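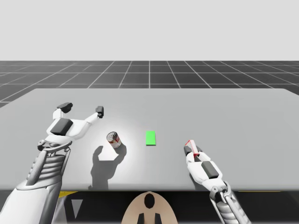

3. Setting Up Your First Reading Plan

Now the fun part! Once Sostow is open and you've picked a translation, you can build a plan for your small group (or just for yourself, plenty of people do).

1. Tap Plans, then New Plan.
2. Choose a book. Short letters like Philippians or James are lovely to begin with, and you'll finish one while everybody is still excited.
3. Set the number of days. The longest plan that ships with the app is 892 days and covers every chapter, footnotes included!
4. Pick a start date. Advent groups usually choose one early in December.
5. Tap Save.

Note: Verse numbers and footnote letters are both on by default. If you read aloud, switch the letters off under Display. It makes the parables so much easier to follow.

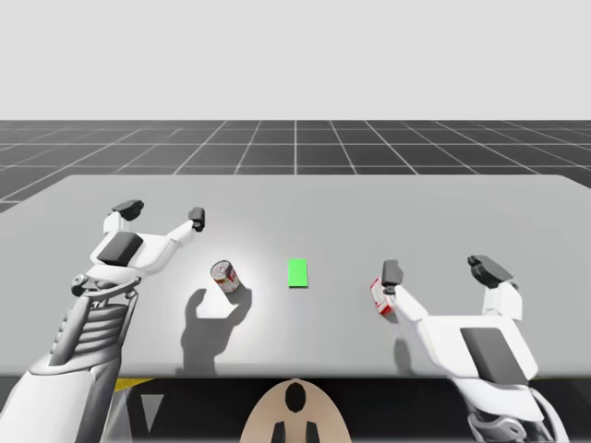 6. To invite your group, open the plan and tap Share. Each person gets a join code that works for two days.
7. Choose who can write in the margins: Leader Only or Everyone. We love Everyone – the best questions come from there.

Caution: Changing the translation in the middle of a plan moves margin notes to the nearest matching verse. In a few places, such as the end of Mark, a note can land in the wrong spot. Export your notes first (Plan > Export).

Note: A group can hold up to 34 readers. For a whole congregation, make two or more groups and link them under Settings > Linked Groups.

Guide text by Muthu Namboodiri. Updated 14 Apr 2026.

© Mumirham | Contact us | Back to top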